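A morning at the Gremus lab in Stostbridge

January 11, 2024

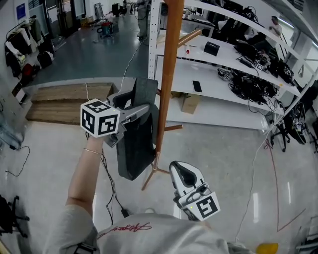 I'd been trying to get myself invited to Gremus since last summer, when Mafalda Rocha gave a talk on teaching robots household chores without putting a robot in the room for the teaching part. I cornered her at the coffee table afterward, she said "come and see it," and then it took us both months to find a free morning. So, finally, I went!

First, getting there. The bus from the station drops you at the wrong end of Udberg Road and you walk back past the tire place (I went the other way and had a nice tour of a parking lot). Graça Calado met me at the door. There's also a Mafalda Calado on the team, and with two Mafaldas and two Calados in one group I spent the first half hour getting every single name wrong. They were very nice about it.

The project is called Coelho, and it's about cloth and soft things: hanging stuff up, taking it down, moving it from one place to another. The idea is that a person does the chore holding a gripper in each hand. You squeeze the trigger, the jaws close, you do the job, and the whole thing gets recorded. The white cubes with the black square patterns are how the cameras know where each gripper is and which way it's turned. Later a policy gets trained on all those recordings, and a real pair of arms has a go.

The chore on the day was the coat rack. A dark gray felty thing, an ordinary wooden rack, and two grippers. I figured it would be dull to watch and it really wasn't. Your eyes know exactly where the hook is and the jaws still go a bit past it, because your hand ends several inches before the gripper does. Henrique Magalhães let me try, and my first attempt put the cloth on the floor. So did my second. On the third I got it over the hook and was ridiculously pleased with myself, and then Henrique pointed out that I'd let one cube face the wrong way for half the move, so they'd have to throw the take out anyway. Fair enough.

What I really wanted to hear about was the result, and Mafalda Rocha went through it with me at her desk. They had 400 recordings of hanging and unhanging, all good clean ones by people who'd had plenty of practice. The policy trained on those did fine until something slipped, and then it was lost. It would carry on hanging up a cloth it had already dropped! So they collected another 118 in which the person starts from a mess: cloth bunched up, cloth half off the hook, cloth held by the wrong corner. With those added in, the arms hung it up in 70 percent of the trials. I asked what it was before and she made a face and said "less than half." The write-up will have the proper number.

The part I keep thinking about is that they also tried swapping things around, so the total stayed at 400 but with the messy ones taking the place of clean ones. Nearly as good, she told me. So it isn't the extra data doing most of the work, it's the kind of data. Sandrine Sabatier (visiting from another group, and not shy) argued with her about this for a good ten minutes. Her point was that all the messy starts were set up by the same two people, who may well make the same sort of mess every time. Mafalda agreed that was a problem. They want to bring in 12 new people before the end of January and let them bunch up the cloth however they like. I offered my services, seeing as I drop things naturally.

Some other bits from my notebook, in no order. The left hand is harder than the right for nearly everyone, and the clips show it. Stiff felt is kinder than thin cotton, which folds itself into the jaws and stays there. Graça thinks the trigger is too heavy and Henrique thinks it's perfect, and I'm with Graça, my finger was sore by lunch. They've stopped using one long session and go for short ones with breaks, as tired people get sloppy in ways that look smooth on the recording, and those are a pain to catch later.

Lunch was soup at the bakery across from the bus stop (get the leek one). I asked what comes after coats and got three different answers: towels, pillowcases, and from Henrique, fitted sheets, at which everybody groaned. Sandrine is writing up her objections properly and promised to send me a copy, and Mafalda says I can come back once the new people have had their turn.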